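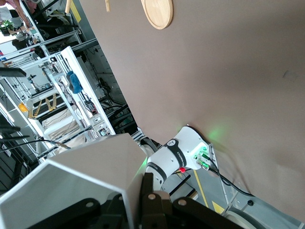 Why Is a Wooden Board Round, and Where Did the Rings Go?

Have you ever run your finger over a wooden board and felt tiny lines in it? Those lines are called the grain, and they are the story of a tree! Every board, spoon and pencil has some. Let's find out how it gets there.

A tree gets fatter every year. Just under the bark is a very thin layer that makes new wood all through the growing season. In many places the tree wakes up around April and grows fast, which makes a wide, pale band. Later in the summer it slows down and makes a narrow, darker band. One pale band plus one dark band is one year. Saw straight across the trunk and you see circles, like a target. Saw the trunk the long way and those same circles turn into stripes and wavy lines. Same tree, different cut!

So is a round board a slice of a round trunk? Usually not! Look for the lines. If they run from one side to the other, the board was cut out of a flat plank, a bit like cutting a cookie out of dough. A whole slice of trunk often cracks as it dries, because wood shrinks more around the rings than it does across them.

Some round boards have a raised rim. Roll a marble or a grape on one and you'll see what a rim is good for. Woodturners can make one by spinning the wood on a machine called a lathe and shaving the middle down with a sharp tool. The chips fly everywhere!

Hendrik Zulu turns boards and bowls at the Makhubela workshop in Gorport. He has made 1,475 of them, and he writes every one down in a notebook. "I still get excited when the first curl comes off," he told us. "You never know what the grain will look like inside."

What about dowels? A dowel is a plain round wooden stick, and it is one of the handiest things in any workshop. Dowels can be pegs, axles for toy cars, or hidden pins that hold a chair together. The grain runs the long way, from end to end, and that makes them strong. A dowel with grain going across it would snap like a cracker.

Try it yourself: be a grain detective

You need a sheet of paper, a crayon with the wrapper off, and 4 wooden things from around the house (ask first!).

Lay the paper over the wood and rub gently with the side of the crayon. Rough wood works best. Very smooth or varnished wood may give you nothing at all, so try a different piece.

Write the name of each thing beside its rubbing. Are the lines straight, wavy or curved? Is there a knot? A knot is the spot where a branch once grew!

Word box
Grain: the pattern and direction of the lines in wood
Lathe: a machine that spins wood so it can be shaped
Dowel: a round wooden rod
Knot: the place where a branch joined the trunk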